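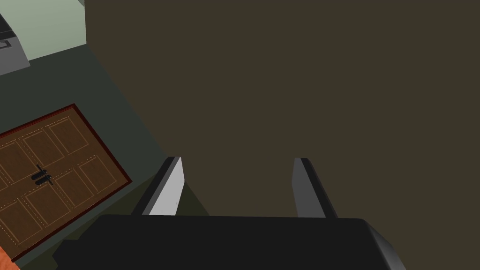 Dark olive-brown, with grey up front.

Search this site Enter keywords Go

Stestow's old creek path is open again, and I was down there before breakfast to try it out. It's been shut since the November floods took a bite out of the bank near the Bakalis Street footbridge, and I've missed it more than I expected to (the detour past the servo is no fun with a dog who hates trucks).

The new stretch is crushed gravel, a bit wider than the old one, and it runs all the way to the Plosomlow turnoff. Larysa Boiko from the council's parks crew told me they've put in 2,000 native plants along the edge – mostly sedges and tea-tree, all still in their little green sleeves, so please keep the kids' bikes on the gravel for now!

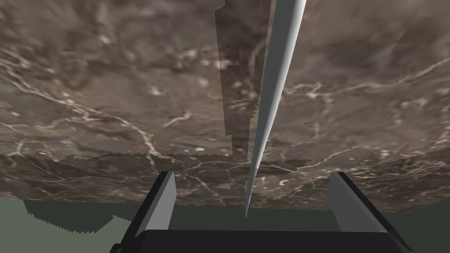 The footbridge itself gets its handrail painted next, and you'll need to walk your bike over it until that's done. Ebenezer Lamptey, who I met coming the other way with his neighbour Inna Hrytsenko, reckons the path cuts 20 minutes off his walk to the library. He'd like a bench halfway, and so would I.

Parking is still tight at the northern end. There are 35 spots behind the hall, and they were full by 9 am. Dogs on leads, please, until the plants have settled in.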